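Washing and storing patchwork blankets – what works for you?

turnden_quilter
Started Thursday, 8:14 pm

Hi all, bit of a long one, so put the kettle on. My grandmother's patchwork came to me in December and it's my favourite thing in the house – big blocks of colour, all cotton as far as I can tell. I've been washing it cold on gentle and hanging it in the shade, but my sister swears I should be doing it by hand in the tub. She's probably right (she usually is, bless her), but a sopping double-bed blanket weighs a tonne!
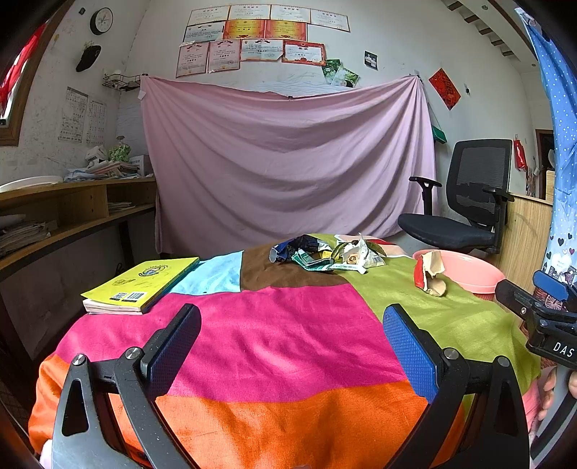
My other worry is the backing, where the stitching is letting go along one seam. I don't want to send it away if a patient beginner could mend it at home.

Uzma Jatoi
Reply 1

Oh, please mend it yourself, you'll love doing it! Match the thread to the fibre, so cotton on cotton, and keep your stitches small. I have to disagree with your sister, though. Lifting a wet quilt out of a tub puts far more strain on old seams than a gentle machine does.

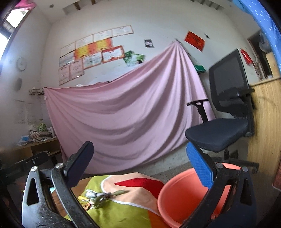 Re: Washing and storing patchwork blankets

gadow_lane
Reply 2

Sorry Uzma, I'm with the sister. I lost a whole row of hexagons to a "gentle" cycle at 800 spin. Tub, cool water, 10 minutes, and lift it out in an old sheet so the sheet takes the weight.
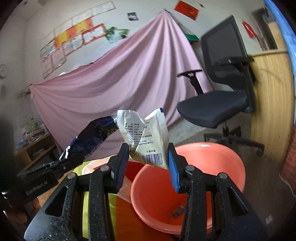

Crumpled sachet with small Chinese print

turnden_quilter
Reply 3

The sheet trick is brilliant, thank you! I'll do the seam first and then wash it, and my sister can help with the lifting.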